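Sallton Players' Circle
Minutes of the October meeting

Present: Ruxandra Dumitrescu (chair), Emilian Ene (minutes), and members as signed in the attendance book.
The meeting opened at 7.10 pm.

1. Minutes of the last meeting

These were agreed with one correction. Under item 4, "Jusach church hall" should read "Jusach school hall". The church hall has no heating after Easter and was never under discussion.

2. Matters arising

The missing music stands have come back from Preda. Two need new wing nuts. Ruxandra has ordered a bag of them.

The parts for the slow march have been recopied in larger print. Anyone still playing from the old photocopies should hand them in, as bar 31 is wrong in the second part and has been wrong for some years.

The letter to the bus company about the last service from Jusach has been sent. No answer yet.

3. Money

The balance stands at £2,275. This includes the deposit for the spring concert, which has been paid over to us but will have to go out again to the school when the booking is confirmed. Members were asked not to think of it as spare.

Subscriptions for the new season are due now. It was proposed that they stay as they are. One member said that strings and hall hire had both gone up and that a small rise this year would be easier to bear than a large one next year. After some discussion subscriptions were left alone, to be looked at again before the summer.

Hall hire for the coming term comes to £216. This was approved.

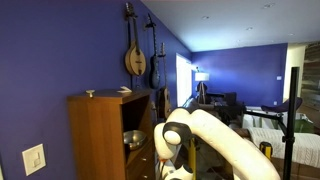 Emilian asked whether the hire charge covered the half hour for setting up, as it had not done so last year and the Circle had been sent a second bill in March. Ruxandra said she had it in writing that setting up was included as long as we are out by 10 pm. The letter is in the blue folder. It was agreed that whoever leads the last piece should keep an eye on the clock.

4. Spring concert

The school at Jusach has offered two evenings. The later one was preferred, giving an extra fortnight's practice and keeping clear of the Preda fair.

Programme. The first half will be the dances, in the order played last year but without the polka. There was a request to put the polka back. A vote was taken and the polka stays out. The second half will open with the slow march, then the lullaby, then the three songs if a singer can be found. If not, the songs will be played without words and one verse dropped from each.

Singer. Two names were put forward. Ruxandra will write to both and explain that we can pay travel and a meal only.

Tickets. The printer at Esel has quoted for tickets and posters together. The quote was thought fair, though the proof for the last poster had the wrong start time and it went up like that in several shops. Emilian will read the proof this time and so will one other person who has not seen the text before.

Refreshments. Tea and one kind of cake. Last year there was too much of everything and most of it went home again.

Chairs. The school puts out the chairs but does not put them back. Six people are needed for half an hour at the end. A list was passed round and four signed it.
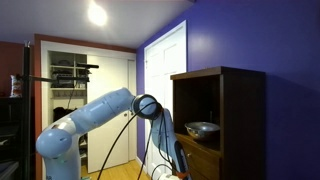 5. Beginners' evenings

These have gone well enough to carry on. Attendance was good up to the half-term break and then fell away. Those who teach on these evenings felt that the second month is where people give up, when the first tunes are learned and the next ones are a good deal harder. It was suggested that an easier set be found to go in between. Three short tunes in D were played over and thought suitable, the middle one being a little dull.

The start time was raised again. Parents would like it earlier and people coming from work would like it later. It will stay at 6.30 pm.

Beginners are to be told plainly that they should tune before they arrive if they can. Twenty minutes of the last evening went on tuning.

6. Lending and care of instruments

The lending book is not being filled in. Two instruments went out over the summer without an entry and it took several telephone calls to find them, one of them being in Esel. From now on nothing goes out until there is a name and a telephone number in the book. Return dates should be written in at the same time.

Members were reminded that the heating is now on and that pegs will slip. Instruments kept at home should be hung or stood well away from radiators, and cases should be closed when not in use. A damp sponge in a soap box does the job of a bought humidifier and costs next to nothing.

Old strings. Please throw them away. They do not need to be kept for emergencies in the drawer with the new ones.

The Circle will pay for one repair this term, the split seam on the larger of the two lending fiddles. The repairer at Preda can take it next month. The bow that came with it is not worth rehairing and a plain student bow will be bought instead.
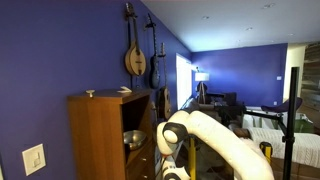

7. Any other business

A request has come from the Sallton library for an hour of music on a weekday morning. Four members can manage it. No fee, but parking will be found for us.

The spare key is still missing. Whoever has it is asked to look in their coat pockets.

A member asked if the minutes could be shorter. Noted.

8. Next meeting

Same place, 7 pm, with the spring programme as the first item. Please bring parts for the lullaby.

The meeting closed at 8.50 pm.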